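Visit report: Vukard platform open day

Vukard opened its engineering floor to outside developers for one afternoon in October. The company runs a message broker and a small control plane for services on mixed hardware, and the program was aimed at people who already operate something similar. I went because we are evaluating the broker as a replacement for our current queue. These are my notes, in the order of the program, with the parts relevant to our evaluation given more room.

Registration and setup

Check-in was at 1 p.m. Visitors were given guest network credentials and a read-only account on the demo cluster. The account stayed active until 6 p.m., long enough to run queries during the talks. Laptops were permitted on the floor, and external drives were not.

The demo cluster ran the same release as the company's internal staging environment. It was split into two regions joined by a link with artificial latency. The latency was adjustable from a web console, and presenters changed it several times during the afternoon.

Control plane

Hedvika Procházka gave the first talk, on the control plane, which is called Setico. It has four services: a registry, a certificate issuer, a placement service and a configuration store. All four can run in one process for local development. In a cluster they are deployed separately, and the placement service is the only one that needs a quorum.

Certificates are issued per workload and renewed at two thirds of their lifetime. If the issuer is unavailable, workloads continue on their existing certificates until expiry. Procházka stopped the issuer during the talk and left it stopped for the next half hour. Existing connections were not affected. A newly started workload stayed in the pending state and logged a retry every few seconds, which matches the documentation.

The registry accepts up to 2,000 entries per namespace by default. The limit is a configuration value and can be raised, but lookups are served from an in-memory index on every node, so memory use grows with it. The largest namespace on the demo cluster held 2,122 entries with the limit raised. I asked for memory figures at that size and was referred to a dashboard. The dashboard shows the total per node and does not separate the index from other allocations.

Broker

The second talk covered the broker, Kadlec. Topics are partitioned by key, and ordering is guaranteed within a partition only. Delivery is at least once. Consumers are expected to deduplicate, and the client library includes a helper for this that keeps recent message IDs in a local table.

Points I noted for our case:

Acknowledgments can be batched, but a batch is redelivered as a whole if any part of it times out.
Dead-letter topics must be created before they are referenced. There is no automatic creation.
Retention is set by time or by size. If both are set, the first limit reached applies.
Schema checks run in the client and can be bypassed by a client written without the library.

The last point matters to us, as two of our producers use their own protocol code. The presenter said a server-side check is planned and gave no release number.

A load run followed, at 3,333 messages per second across both regions. With link latency at the lowest setting, consumer lag stayed flat. At the highest setting, lag in the remote region rose for several minutes and then held steady. The presenter attributed the plateau to flow control on the replication link. Producers in the local region were not slowed, because replication is asynchronous unless a topic is configured otherwise.

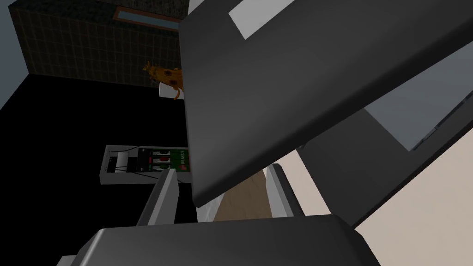 Simulator view with the gripper in the foreground.

Floor tour

The tour was in small groups and took in the build area, the test racks and the support desk. Builds are reproducible for the server components. For the client libraries this is true of two languages so far, and the others still embed a timestamp.

The test racks mix current servers with older machines kept for compatibility runs. Each release candidate goes through the full matrix, which takes almost 2 days. A shorter matrix runs on every merge. Failed runs are retried once, and a test that passes on retry is flagged for review. The flagged list was open on a screen and was longer than I would have liked, mostly timing-related tests in the placement service.

At the support desk we were shown the diagnostic bundle. One command collects logs, configuration and a registry snapshot into an archive. Secrets are masked by key name – a secret stored under an unusual name will pass through unmasked. The pattern list can be extended in a local file, and I would do this before sending a bundle to anyone.

Migration tool

The final session was a hands-on exercise with Stutach, the tool for moving from another broker. It reads from the old system, writes to the new one and records offsets on both sides, so that consumers can be switched over one group at a time. We worked through a prepared migration with three consumer groups.

My first attempt failed with an offset mismatch. I had started the second group before the tool reported the first as settled, and the tool does not block this. Resetting the group and starting again took a few minutes. The status output uses the word "ready" for both the copy phase and the switch phase, and two other people at my table made the same mistake. Staff wrote it down.

Rollback is supported until the old topic is released. After that, messages written only to the new side have to be exported by hand.

Open items for our evaluation

Index memory per registry entry, measured on our own node size.
Behavior of batched acknowledgments with our slowest consumer.
Date and scope of the server-side schema check.
Whether the deduplication table survives a client restart. The library notes and the talk gave different answers.

The slides were distributed by email that evening. The load run configuration was included, the dashboard definitions were not, and I have requested them.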